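Acting appointments in the Kenach judiciary

Acting appointments in the Kenach judiciary are temporary placements made under Article 97 of the Kenach constitution, which lets the head of government fill a vacant seat on the Court of Appeal until a permanent judge is confirmed. The article sets no time limit. Successive governments have described the arrangement as a stopgap, a claim that is hard to square with the record: the longest acting term ran for 22 years.

Background

Permanent appointments require the written agreement of the prime minister and the leader of the opposition. The rule was adopted after the Frerichs Inquiry, whose 426-page report blamed earlier court crises on one-party selection. The report offered little evidence that joint selection would work better, and it did not say what should happen if the two sides failed to agree. Only 4 judges have been confirmed by this route.

Both major parties say they support the rule. Each has also let talks lapse while in office, usually blaming the other for unanswered letters. The letters themselves have not been published.

Besine ruling

In the Besine case, a land dispute from Rindedero district, the losing side argued that an acting judge could not be independent of the official who could remove her. The court rejected this, finding "no proof of actual pressure." Legal scholar Pieter Gumede questioned the reasoning, noting that the panel was itself made up of acting judges – a point the ruling did not address. 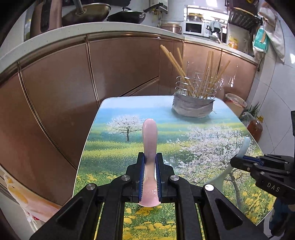

A pink ceramic spoon held upright between two blue ridged pads.

Proposed changes

A draft amendment released on Feb 1, 2020 would have ended acting terms after a fixed period. It left the length of that period blank. The draft was sent for public comment, and a summary of responses was promised for September. No summary is known to have appeared.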